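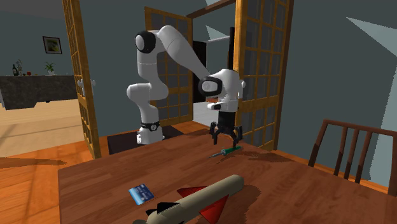 Cup replay rules: does a yellow card from the abandoned game still count?

Asked in Football (Soccer) > Amateur and Sunday leagues

I play left back for Hollis in a county amateur league. We had a second round cup tie away at Likthorpe that was abandoned after 66 minutes when the floodlights went out. It was 1-1 at the time. The referee waited, the lights didn't come back, and he sent everybody home.

The league has now told both clubs the whole match will be played again from the start, same ground. My problem is that I was booked in the first half for a late tackle. It was my second booking of the cup run, and in our competition two yellows means you miss the next cup game.

So a few things I can't get a straight answer on:

Does the booking stand even though the match doesn't?
If it does stand, is the replayed match the "next cup game," or is it the same game over again and I miss the third round?
Can we use a player we signed after the abandoned match?

Our club secretary thinks the card is wiped. Our manager thinks I'm banned. The rulebook has one paragraph on abandoned games and it only talks about who pays the referee.

3 answers

Answer 1 (accepted)

I did discipline paperwork for a club at this level for a long time. Your league's own rules come first, so treat this as how it normally works.

The booking normally stands. Cards belong to the referee's report, and he files that report whether the game finishes or not. An abandoned match doesn't cancel what happened in it as far as discipline goes. The goals go and the cards stay. I have seen players surprised by this more than once, usually after a red.

On the second question, look at when the suspension starts. In most county competitions it starts a set number of days after the offense, or with the next match in that competition once the ban has been confirmed to the club. If the replay falls after that point, then the replay is the match you miss, and you are free for the third round if you get there. If it falls before that point you can play in it and the ban moves to the third round. It is treated as a new fixture with a new team sheet.

New signings depend on the wording. Some cups say a player has to have been registered on the original date of the tie, and that catches replays and rearranged games too. Others only ask for registration before kickoff. Look for the words "original date" in the eligibility section, not the section on abandoned games.

Get the secretary to email the league and ask all three things in one message. Keep the reply and take a printed copy to the ground. If you play a banned player you can be thrown out of the cup, and "our manager thought" won't help you at the hearing.

Comment from the asker: Thanks. Found it under eligibility, and it does say original date, so the new lad can't play. Secretary has emailed about the ban.

Answer 2

Don't agree that the card always stands. We had a game called off at halftime in June in the Kurix Cup (summer competition, waterlogged field) and our center half's yellow never showed up on his record. Might have been a mistake by the league but nobody chased it. I would say nothing and see if it appears on the system.

Reply: That is risky advice. If the card shows up later and he has already played, the club is the one that gets punished. The ref probably just didn't send the report in your case.

Reply: Fair enough but it worked for us.

Answer 3

Side question, why a full replay with only 24 minutes left? Ours lets the score stand if it's past 75 and both clubs agree, so I suppose you were short of that anyway.

Check the substitutes rule too. We had a replay where the bench was limited to five when it had been seven in the first game, and two lads traveled for nothing.

Also ask who gets the gate money. We had 765 in for a cup semifinal that was abandoned (huge for us, normal crowd is nowhere near it) and everyone with a ticket stub had to be let in free the second time. The away club wanted its share from both nights and the argument went on until the end of the season.

Comment from the asker: No worry there, they don't charge at Likthorpe. League replied this morning. Booking stands and I miss the replay.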